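Isisby 发布变形机器人"Treter"涂装更新版 12月开始发货

2019年11月16日 玩具厂商 Isisby 今天公布可变形机器人系列"Cevden"的第四款产品:Treter 更新版。全球限量1,319只,国内分到500只,预定通道今晚开放,售完不补。

先说大家问得最多的。头雕换了。初版是面罩头,这次改成露脸头,面罩做成单独配件附在盒里,可以自己换。眼睛部分保留透明件,后脑开导光孔,光线好的时候很明显。

配色同样重调。初版的亮橙在玩家中评价两极,更新版改为暗橙加深灰,胸口和小腿外侧加了移印标志。涂装分色比初版多了不少,膝盖、拳头、车轮毂都补了色。

变形步骤共40步,与初版一致。肩部卡扣重新开模,解决车型状态下车顶合不严的问题。髋关节改成棘轮,能站住了。手腕可以旋转,初版不行。

"初版车顶那条缝我自己看着也难受,"系列设计师 Leopold Schnyder 表示,"这次先改的就是它。模具费不便宜,但该花。" 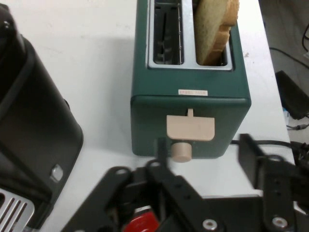

Treter 更新版的车型是一辆老式厢式货车,车头圆,车尾方,没有取得任何真车授权,纯原创设计。车厢部分变形后成为背包,可以挂武器,也可以拆下来当展示台。Schnyder 说圆角的外形有一部分是从旧家电上找的感觉,比如墨绿色机身、顶上嵌一块拉丝银色金属板的双槽烤面包机,前脸伸出来一个米色塑料压杆,线条简单,看着结实。车厢侧门可开,里面能放一只小比例人仔(人仔需另购)。

配件方面:长枪一把,短斧一对,面罩一个,替换拳一对,说明书一份。长枪可拆成两截收进车底。特效件本次不附,后续会不会单出还没定,请以官方通知为准。

生产由 Nikolaidis 工厂负责,品控负责人 Biljana Popescu 介绍,更新版增加了一道关节松紧检查,每批抽检约40只,不合格整批返工。初版出现过的左肩白化问题,换料后以在测试中没有再出现。

关于初版用户:新肩部卡扣可以装到初版上。凭购买记录申请,运费自理,配件免费。申请入口与预定通道同时上线,数量有限,先到先得。

发货时间:12月,分两批。第一批发预定用户,第二批发门店。每人限购两只。

媒体如需样品或高清图片,请联系 Isisby 品牌部,邮件标题请注明"Treter 样品"及媒体名称。

(产品以实物为准,涂装可能有细微差异。适合15岁以上收藏者。)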